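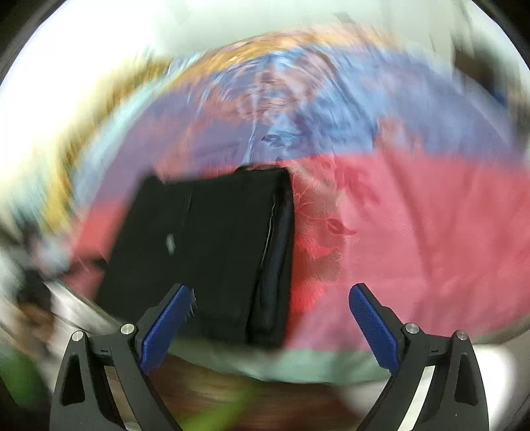

About Plirside

Plirside makes one thing well and several things adequately. The one thing is the Estano, a two-fingered hand gripper you hold yourself. People carry it through ordinary chores, and the recordings are then used to teach a robot arm to do the same chores. We also sell the pads, the pins, the carry case and a mounting bracket that we keep meaning to redesign.

The company was started by Darcy Tamihana, who had spent six years repairing hospital laundry machinery and had formed strong views about sheets. Cloth is a miserable thing to automate. A box stays the shape you left it. A shirt has its own plans. Most of the grippers on sale at the time had been built to lift metal parts out of trays, and when offered a pillowcase they either missed it or tried to take the table as well.

The first Estano was made in a rented unit behind a tyre fitter's and weighed as much as a decent frying pan. Testers managed ten minutes with it before finding an urgent reason to make tea. The current one is the fourth version and can be used for a whole morning, with breaks, by somebody who isn't especially keen on the gym.

What you get

The standard kit costs £899 before VAT. It contains the gripper, a camera mount, two pairs of blue pads, a spare set of joint pins, a charging lead and a printed manual of 40 pages, four of which are the index. Darcy insisted on the index. Customers have since written in to praise it, which has made him hard to live with.

The pads are the part that wears out. They have a fine texture on the face so that they will take hold of a single layer of cotton, and they slide off the finger when you want to change them. We sell replacements in packs of two or ten. If you mainly fold clothes you will get through fewer than you expect. If you mainly handle sandpaper, please ring us first.

The fingers can be swapped too. The long set, called the Hundard, is meant for reaching into drawers and bags. It costs extra and is slightly bendier than we would like. We say so on the order page and people buy it anyway.

The service side

Some customers would sooner not do the folding themselves. For them we run Salazar, our recording service, named after the street the office is on. You send us a list of tasks and, if need be, a box of the objects concerned. Our operators carry out the tasks with the Estano and we return the recordings, checked and labelled, along with your box.

There are 11 operators, all on the payroll and all paid by the hour, never by the item. We tried paying by the item for a fortnight and received the fastest and worst folding ever recorded. Between them they have now worked through 451 different household tasks, from pairing socks to spreading a patterned throw over a table and clearing it again. The dullest was sorting teaspoons. The least popular remains the fitted sheet, for which we charge more.

Jobs are quoted by the day. We don't take work that involves live animals, hot oil or other people's post.

Things we don't do

We don't build robot arms. We will tell you which sorts of arm the Estano bracket fits, and we will answer the phone if it doesn't, but we have no arm to sell you and get no commission on anybody else's.

We don't promise that your robot will learn. Good recordings help a great deal. So does having someone on your side who knows what to do with them, and if you haven't got that person yet we would suggest finding them before you spend the £899.

Repairs and returns

Every Estano is covered for two years. Send it back with a note saying what happened. The truthful notes get mended quicker, as we don't then have to work out for ourselves that it was dropped down a stairwell. Older versions are still repaired while the parts last. There are 83 left hand linkages for version two on the shelf and very few right ones – a purchasing matter we have agreed not to bring up at the December party.

Visits to the workshop are welcome by arrangement. Parking is poor.

Page last updated 25 June 2019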